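The Sindgate craft market is back, and we're thrilled! More than 400 of you came through the hall in January, and the new layout (stalls down both sides, tea at the far end) finally gave everyone room to browse.

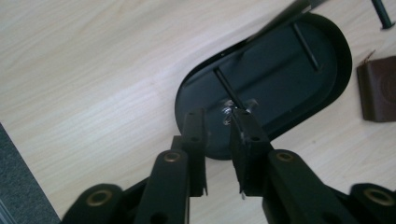
## What's on next

Jewellery gets its own row this time -- beads, silver, enamel, the lot. Sillen is bringing 27 new colours of glass bead, and Brennan Road Studio will run a beginners' earring class at 10.30.
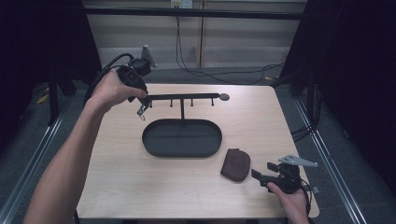

Places in the class are $3 each, materials included, and you keep whatever you make. Lostero Bakery has promised cheese scones again, so come early! Doors open at nine on 17 Feb 2018, and the 53 bus stops right outside.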